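**Looking for people to help us with a home-made gripper (Tumameck project, Vustholm)**

We are a small group who build robot things in a shared workshop in Vustholm, in the evenings and mostly with our own money. Our project is called Tumameck. The goal is a machine that can put away clothes in a normal home. The arm exists already, on Itsuki's bench, and it moves quite well. What it does not have is enough examples of how a person handles clothes, and for this we need other people than us.

So we are searching for two kinds of helpers:

- **home participants**, who take a hand-held gripper home and do ordinary clothes tasks with it
- **one builder**, who joins us in the workshop and helps with the next version of the jaws

You do not need to be an engineer for the first one. For the second one it helps if you have made things with your hands before, but we don't ask for a diploma.

## Home participants

You borrow one hand-held gripper with its camera for 7 days. In this time we ask you to record 42 short tasks. Each task is one simple action with one piece of clothing or bedding: pick up a jumper and lay it on a chair, pull a pillowcase straight, move a jacket from one side of the bed to the other. The list comes with the gripper, but you may change the order, and you may replace a task if you don't own the thing (not everybody has a scarf).

Please use your real rooms. We have too many recordings from the workshop table already, with the same grey T-shirt, and the arm has learned that T-shirt very well. We would like different beds, different light, patterned sheets, striped and plain, thick and thin cloth. You don't have to tidy before.

Thick clothes are the most difficult for us at the moment. A padded jacket gives way when the jaws close and then pushes out above the pads, so it is hard to know how much to squeeze. If you own a winter coat, a quilted jacket or a sleeping bag, please write this in your message, because we will choose some participants for this reason.
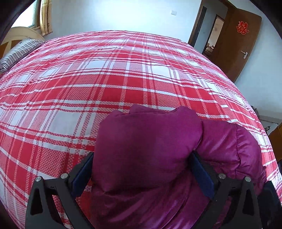 With light fabrics the trouble is the opposite one. The pads need to meet nearly completely, and people often close too early and catch only air. You will get used to it after an hour or so. Hala Cherkaoui shows every participant how to hold the tool before they take it home, and she is very patient – she taught me, and I am left-handed.

What you should know before you apply:

1. The camera looks forward over the jaws and it sees a lot of the room. Put away letters, family photos and anything else you don't want us to have. Other people in the home must agree too.
2. There is no sound recorded.
3. You can ask us to delete any recording, also later, and you don't need to give a reason.
4. The gripper is not heavy, but the wrist gets tired. Please make a break when you feel it.
5. You must be 18 or older and live near enough to collect and return the tool yourself.

We pay 84 euros when the tool comes back with the recordings. If a screw gets loose or a pad comes off, it is our problem and you are still paid. Just don't try to glue it!

## Builder

This place is for one person, two evenings per week from October, not paid, but you get a key and a shelf. Pascual Escobar made the present jaws and he would like somebody to argue with. The work is cutting plates, testing pad materials, and writing down what was tested (we are bad at this last part). We also want to make the closing softer near the end of the movement, and there are two ideas for it which do not agree with each other.

You should be comfortable with a drill press and a file. Some CAD is welcome. If you know electronics, Thu Vương will be happy to share the wiring with you, and maybe a bit too happy.

## How to apply

Leave a note in the Tumameck box beside the workshop door, or come on any open evening after 19:00 and ask for me. Please write:

- your name and how we can reach you
- if you want to be a home participant or the builder
- for participants: which hand you use, and three pieces of clothing you could use for the tasks
- for the builder: something you made, and what went wrong with it

You may write in English, Vietnamese, Spanish or French. We answer everybody, but sometimes slowly.

Định Bạch
for the Tumameck group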